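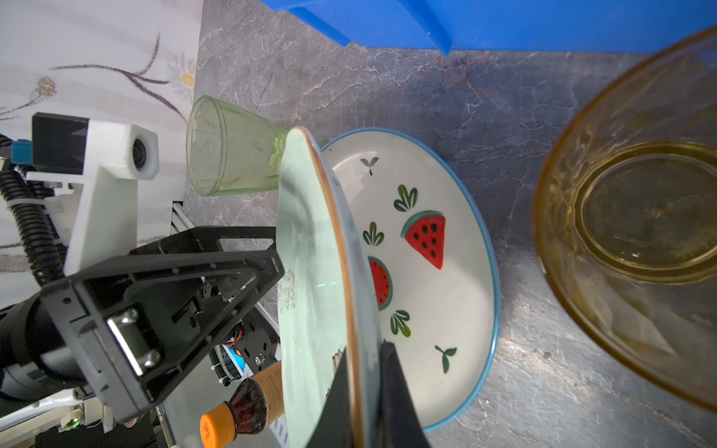 Was "dithering" an established term in the field, the second reviewer asked, and if so could we cite somebody. It was the first of the comments and by some distance the friendliest. Further down, the same reviewer wondered whether our main result might be a property of one person's personality.

It was my personality, so I took this up with my supervisor.

"Well, is it?" she said.

I said I would think about it, and went away and thought about it for most of February.

The facts were as follows. Everyone else in the Drorkach laboratory had been brought up, scientifically speaking, to demonstrate quickly. You took hold of the two leader arms, the two follower arms did as you did, and you moved the plate from the bowl to the tray as briskly as good manners allowed. The learning program, which we called Finen, watched what your hands did and what the cameras saw, and was later expected to do the washing-up stack by itself. Brisk demonstrations were clean demonstrations. There was a laminated notice to that effect beside the kettle.

I was not brisk. I am not brisk at home either, where I have been asked to leave the dishwasher alone. I would bring a gripper down to the edge of a plate, stop, have a look at the glass next to it, go up a bit, come down again slightly to the left, and stop once more. A good demonstration took my colleagues less than 20 seconds. In that time I had generally settled on an approach angle and was starting to have doubts about it.

We collected 1,466 demonstrations between us. The cleaning script, written long before I arrived and feared by all, threw out anything containing what it called idle motion, and left us with 1,151. I noticed that the ones thrown out were very nearly all mine. I noticed this alone, late in the afternoon, with a biscuit, and decided not to raise it.

What happened next is described in the paper as an ablation. It was a mistake in a file path. One of the doctoral students trained Finen overnight on the full set, script and all its opinions left out, and in the morning it was better. It was better at the easy things by a little and at the nasty things by a lot: plates on edge, glasses lying down, anything leaning on anything else. When a grasp was going wrong it drew back, waited, and had another go from the side.

"It looks like you," said the student.

I said that was a very kind thing to say.

"It sort of peers," he said.

We ran it again, this time on purpose, with 48 trials for each version and the dishes set out by somebody who didn't know which version was coming. The version with my bits in won. My supervisor, who had spent nine years telling people to be brisk, took down the notice by the kettle and put it in a drawer, face down. 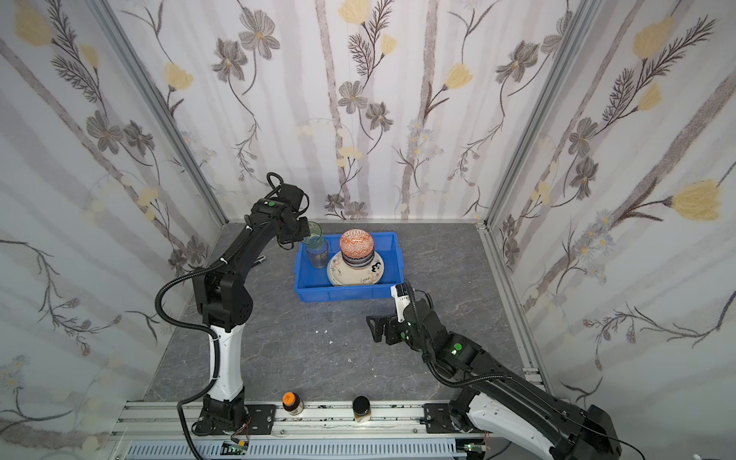
After that I was in demand, and it didn't suit me. I was asked to dither to order. They would put a bowl upside down on a pile of other bowls and stand behind me while I failed to make up my mind about it, and of course with three people watching I went straight in and picked it up like a waiter. The recordings were useless. Finen trained on them was as confident as a bank.

So we had to work out what the dithering was made of, and that became section four. A pause at random did nothing. We tried it, adding pauses to the brisk demonstrations with a computer, and got a robot that was brisk and then switched off for a moment. A pause just before contact did something. What helped most was the going back: the little lift and the second approach, where the hand had nearly made an error and the cameras got a good long look at what nearly making an error is like. The brisk people never went there. They had no recordings of almost knocking a glass over, and so neither did their robot, which on reaching that point had to improvise.

I wrote all this up for the second reviewer with a graph. As to personality, I proposed that a second ditherer be found, for replication. We wrote to the group at Nisavel, and they replied by return that they had several.

They sent us one for a fortnight. She was magnificent. She once approached a saucer from four directions and then asked if it was meant to be there. Her demonstrations worked as well as mine and on tall glasses rather better, which I put in a table and not in the text.

The Rutherford workshop accepted the paper, on condition that we changed the word. We offered them "deliberation" and they preferred "corrective hesitation". I had the form open for a good while, with the cursor on the button, and then I went back to check the spelling of my own name.

The deadline was at midnight. I sent it at ten to, after one more look at the graph.

Filed under: Short Stories / Lab Coats & Other Outerwear
Last updated: February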